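## 4. Finding the right packet size (MTU) on a Comadex router

Read this section if small web pages load fine, large ones hang halfway, and your VPN connects and then sulks. Those are the usual signs that your packets are too big for some part of the route. If nothing loads at all, go back to Section 2 and check the cable first. We'll wait.

MTU is the size, in bytes, of the largest packet your connection sends in one piece. Set it too high and packets get chopped up or thrown away. Set it too low and everything works, a little slower, and you will never know why.

### 4.1 Before you start

- Use a computer plugged into the router with a cable. Wi-Fi adds its own opinions.
- Disconnect any VPN.
- Write down the current MTU from **Network > WAN > Advanced**. On paper. The router has no undo button, a matter Kerubo Nyaga has raised with the firmware people in every release meeting she has attended.

> **Caution:** Changing the MTU drops the connection for up to 86 seconds. Pick a moment when no one in the house is on a call, or pick one when they are and accept what follows.

### 4.2 Test with ping

1. Open a command prompt (Windows) or a terminal (Mac or Linux).
2. Type the line for your system, using any outside host that answers pings in place of `host`:

 ```
 Windows: ping -f -l 1472 host
 Linux: ping -M do -s 1472 host
 Mac: ping -D -s 1472 host
 ```

3. If you get normal replies, the path to that host is passing full-size packets, and your trouble probably lies elsewhere. Skip to 4.4.
4. If you see a message that the packet needs to be fragmented or is too long, lower the number by 10 and try again.
5. Keep going until replies come back. Then raise the number by 1 at a time until they stop.
6. Take the last number that worked and add 28. The sum is your MTU. 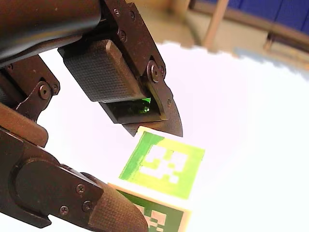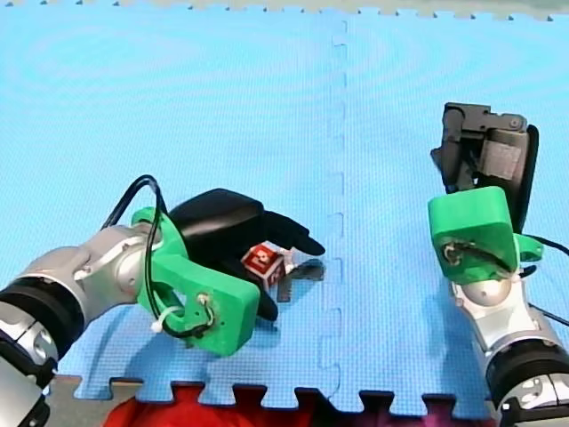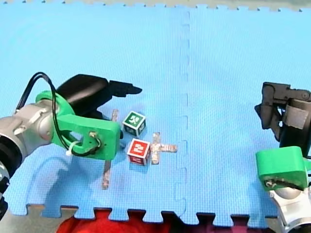
The 28 covers the headers ping leaves out of its own count: 20 bytes for IP and 8 for ICMP. People forget it constantly. Moataz Erraji, who wrote the first draft of this guide, forgot it in the first draft of this guide.

> **Note:** If every size fails with a plain timeout, the host may be ignoring pings. Try a small one, say 300 bytes. Still silence? Choose another host before you blame the router.

### 4.3 Enter the new value

1. Log in to the router and open **Network > WAN > Advanced**.
2. Clear the **Auto** box next to **MTU**. Auto means the router guesses, and it guesses with confidence.
3. Type your value and click **Apply**.
4. Wait for the WAN light to turn solid green.
5. Run the ping test once more with the number you found in 4.2 (the one *before* you added 28).

The field accepts values up to 1596. This is left over from an older switch chip and is no kind of recommendation. Ordinary home lines top out at 1500, and DSL lines that use PPPoE usually land on 1492. If your sum came out higher than 1500, check your arithmetic, then check whether you typed the "don't fragment" switch (`-f`, `-M do` or `-D`). Without it the test passes nearly everything you throw at it.

### 4.4 If pages still hang

- **Only the VPN is slow.** The tunnel needs room for its own headers. Leave the router alone and lower the MTU in the VPN client – 1400 is a sensible place to begin.
- **Only one site hangs.** Something between you and it is swallowing the "packet too big" messages. Turn on **MSS clamping**, on the same page as the MTU setting.
- **You have a Dindar modem in front of the router.** Check that only one of the 2 boxes is doing the PPPoE login. When both try, neither does it well.
- **It worked yesterday.** Providers change things without telling anyone. Repeat 4.2.

To go back to where you started, type in the value from your piece of paper. If the paper has gone missing, tick **Auto** again and restart the router.

*Section revised 17 Dec 2019. Corrections to Imelda Gatchalian, documentation desk. Please include your firmware version, found on the Status page in very small gray type.*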